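Contra la camiseta vertical

Llevo años oyendo que doblar bien la ropa cambia la vida. La promesa llega en libros, en cursos de fin de semana y ahora en Hirkeo, una aplicación que te avisa a las nueve de la noche de que todavía no has ordenado el dormitorio. La tuve instalada en junio. Me sirvió para descubrir que tenía 1000 notificaciones pendientes y una chaqueta sin guardar. 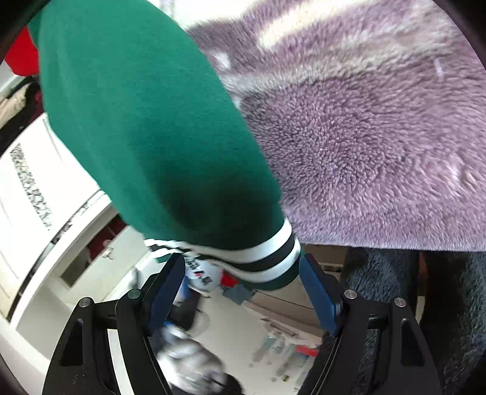 Giorgia Donati

Empecemos por las mangas, que es donde se cae cualquier método. Los manuales dan por hecho que todo es una camiseta fina de algodón: se lleva un lado al centro, luego el otro, se dobla en tres y queda un paquetito que se sostiene de pie. Prueben con una prenda de puños acanalados. La manga es ancha, el puño aprieta, y cuando uno la cruza sobre el pecho hace un bulto que no figura en ningún dibujo. Encima de una manta de pelo, además, la tela no corre como en una mesa. Se queda donde le parece.

El método Bodnár, que es el que más se cita en los grupos donde me metí, propone cuatro pliegues para las chaquetas. Los hice. Obtuve un ladrillo que ocupaba más que la prenda colgada y que tuve que deshacer a la mañana siguiente para salir a la calle. La seguidora convencida dirá que me faltó práctica. Puede ser, pero desconfío de una técnica doméstica que exige entrenamiento para meter una prenda en un cajón, y desconfío más cuando el cajón que recomiendan lo vende Prevlow con separadores aparte.

Hay una cosa que sí concedo. Extender la ropa sobre la cama, boca arriba y con el cuello hacia el cabecero, ayuda a verla: si falta un botón, si hay una mancha, si de verdad se usa. Mi abuela lo hacía sin llamarlo de ninguna manera. Lo que no entiendo es el paso siguiente, ese momento solemne en que hay que preguntarse qué nos transmite la chaqueta. A mí me transmite que hace frío o que no lo hace.

Y luego está la cama misma. En las fotos de los catálogos la colcha cae recta y la almohada parece planchada. En las casas que conozco el edredón acaba hecho un montón contra el cabecero mientras uno se ocupa de la ropa, y a la hora de dormir se estira y ya está.

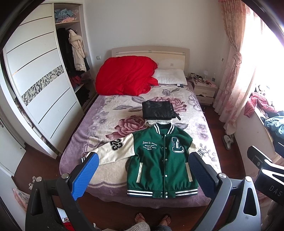

Brindo comentó, cuando publiqué una versión corta de esto, que yo confundía el orden con la industria del orden, y que doblar le llevaba dos minutos por prenda y le dejaba la cabeza tranquila. Lo segundo no se lo discuto. Lo primero me parece más difícil de separar de lo que cree: los dos minutos son gratis, pero casi siempre llegan con un curso, una caja y cierta culpa por no haberlos dedicado antes.

Yo he vuelto a la percha. Es fea, se engancha con las demás y no tiene filosofía. Las chaquetas van colgadas, los jerséis doblados como salga, y la aplicación la borré en la cola del supermercado.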